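Progress report no. 2 to the Teren Fund
Project: Household and shop-floor chores with two arms
Prepared by Uwe Buschmann, Plustico
Sunday, August 29, 2021

In the first report I promised to answer one simple question before the end of the year: which small chores can a pair of arms do today without a person standing ready to help? I still can not give a full answer. But we have now worked through the first group of chores on our list, and I want to tell you plainly where we are.

The group is called "put away and take out". It covers things that people do at home or in a shop without thinking: putting a ball in a cup, taking it out again, holding a package, giving an object from one hand to the other. We chose tennis balls because they are cheap, they roll, and they are a little soft. A chore with a rolling object is closer to real life than a chore with wooden blocks, which we used in spring. 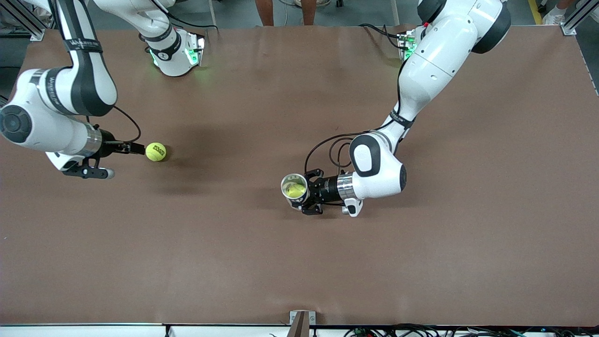
We gave the ball-and-cup chore 101 tries in the reporting period. Of these, 100 are counted, and one was taken out after a power cut in the building. The result is mixed. When the cup lies on its side and one arm holds it still, the other arm can bring the ball from the table in most tries. When the cup must be turned upright with the ball already in it, the two arms have to move at the same time, and here we lose many balls. I do not want to give you a percentage for this second part before we have repeated it with the new settings.

Speed is a separate matter. A child would finish the same chore before the arms have closed on the cup. For a household I think this is acceptable, if the work happens when the family is out. For a shop it is not acceptable, and our partner Stüber has said so very clearly in both meetings.

The second chore in the group is to handle the balls in their original packaging. Stüber asked for it, as goods in a shop are mostly packed. A round tube with a smooth wall is harder to hold than we had expected. If the fingers press too little, it turns; if they press too much, the wall bends and the label is damaged, and then the article can not be sold. We are testing finger pads from Zesico for this, and the first set was too hard.
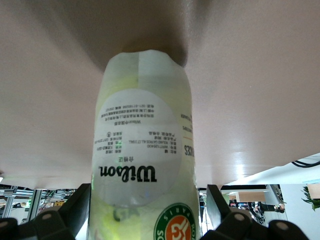
Packaging chore: Wilson tennis ball container held between the two gripper fingers.

The label brings one more question. For a shelf, the front of the package should face the customer and the text should be the right way up. At the moment our program knows where the tube is, but it does not know which side is the front. I had planned this for next year. After the discussion with Stüber I would like to move it forward to October – this needs your agreement, as it changes the order of the work packages.
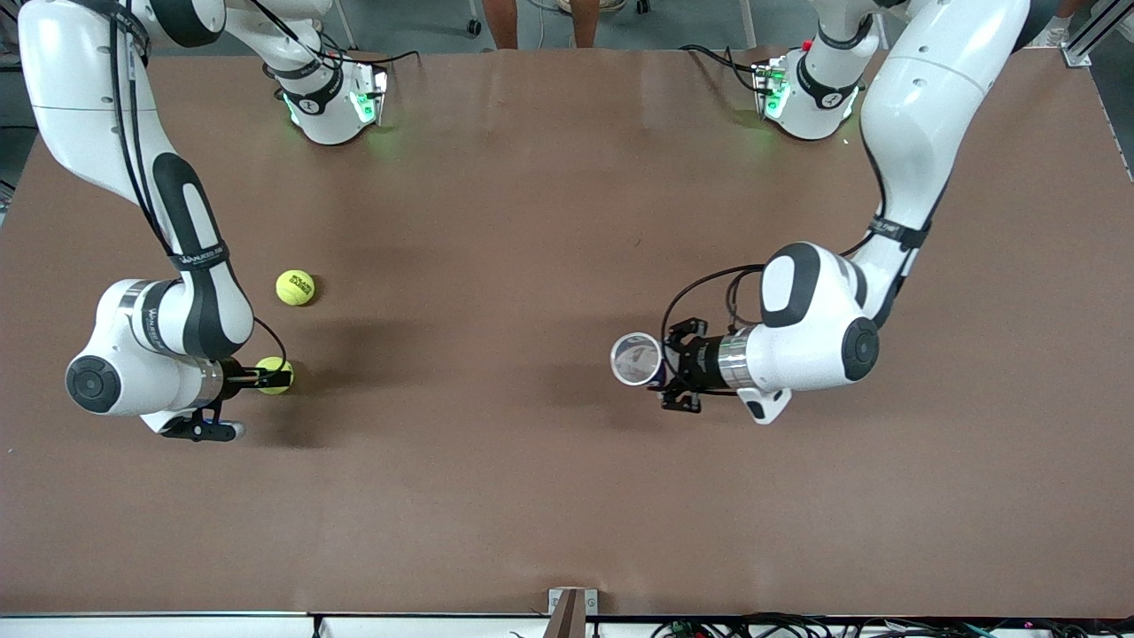

About the clear cup I must report a delay. Transparent objects are difficult for the software that finds the edges, and on a day with strong light from the windows the arm sometimes closes beside the cup. We lost five working days with this problem. It is better now that we use two views together, but it is not solved, and a kitchen is full of glasses.

Money: we are inside the budget for this period. The finger pads cost more than planned, the travel cost less. The detailed table follows separately by mail.

Next steps until the third report:
Repeat the upright cup chore with new settings.
Test the softer pads from Zesico on the tube.
Start with front and back of the package, if you agree.
Write the short note for Stüber on speed.

Please let me know your decision on the October change in writing. A short e-mail is enough.

Uwe Buschmann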